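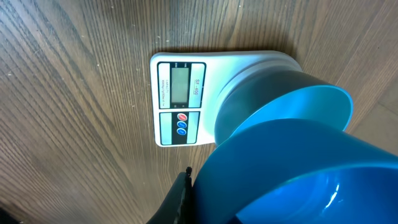

Kitchen scale, white, on the table.

Postage and packing FAQ — Hundel Soaps

What does shipping cost?
Goes by weight. Up to 343 g is the small rate, over that it's a parcel. Orders over $40 ship free.

How long does it take?
Dromier picks up twice a week. Allow 10 days, longer in November.
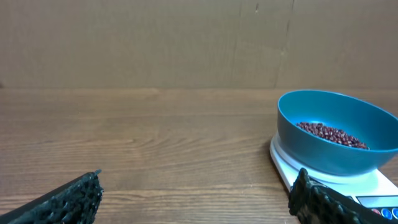 Can I get plastic-free packing? Yes, just put it in the order notes. Plain brown cardboard, same sort of thing as behind the table there. No tape on request, but then we tie it with string wich is slower.

Do you take returns?
Unopened bars only, 27 days. Email first please — don't just send it.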